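How to Get Wrinkles Out of a Fabric Tablecloth Without an Iron

Posted 22 March 2018 by Thulani Mthembu

A cloth that has been folded in a drawer since the holidays will come out with hard creases. You can get most of them out on the table, with water, a towel and a little patience. The method works on cotton, linen and most cotton blends. Do not use it on silk, velvet, or anything with a wax or vinyl coating.

What you need

A spray bottle that gives a fine mist
Plain water, distilled if your tap water leaves marks
White vinegar (optional)
A clean, dry bath towel
A few books or other flat weights
A plastic sheet or an old shower curtain if the table is bare wood

Step 1. Read the care label

Look for the iron symbol and the washing symbol. If the label says dry clean only, test a corner first and let it dry completely before you go on. Water can leave a ring on some finishes.

Step 2. Protect the table

Lay the plastic sheet over bare wood and smooth it flat. Glass and laminate tops can be wiped off afterward and need no cover. Put the cloth on top and center it, so the drop is the same on both sides.

Step 3. Line up the pattern

With a checked or striped cloth, use the lines as a guide. Pull gently at the hem until the lines run straight along the table edge. Where a line bends, the fabric is bunched or pulled off grain at that spot. Work from the middle out to the hem. Pulling hard at one corner only moves the bend somewhere else.
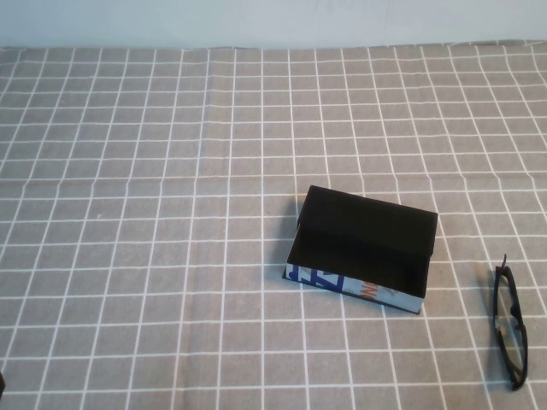
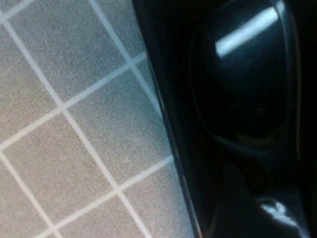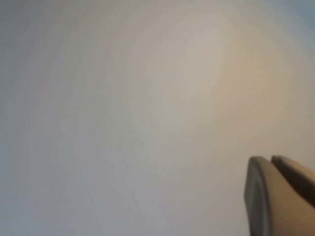 Can I put vinegar in the spray water?

Use one part white vinegar to three parts water on white or light cotton and linen. It helps relax old creases, and the smell goes away as the cloth dries. Leave it out on dark or bright colors unless you have tested a hidden spot.

Step 4. Mist the cloth

Hold the bottle a foot above the fabric and spray evenly. The cloth should feel damp, with no puddles. Go over the sharp fold lines a second time.

Step 5. Smooth with the towel

Fold the towel into a pad and press it along each crease, moving toward the nearest edge. Use firm, slow strokes. Turn the pad over when one side gets damp.

Step 6. Weigh down the edges and wait

Set the books on the hem or at the corners, with a scrap of plastic under each one to keep dye off the fabric. Leave the cloth alone for 2 hours. Heavy linen may need longer. A fan on low will speed things up in a humid room.

If creases remain

Repeat steps 4 and 5 on those areas only. For very old fold lines, wash the cloth again, take it out of the dryer while it is still damp, and lay it straight on the table. I had a Gauthier linen cloth that went through this twice before the center fold let go.

Storing it flat

Roll the cloth around a cardboard tube, with the right side facing out, and slip an old pillowcase over the roll. If you have to fold it, change the fold lines each time you put it away.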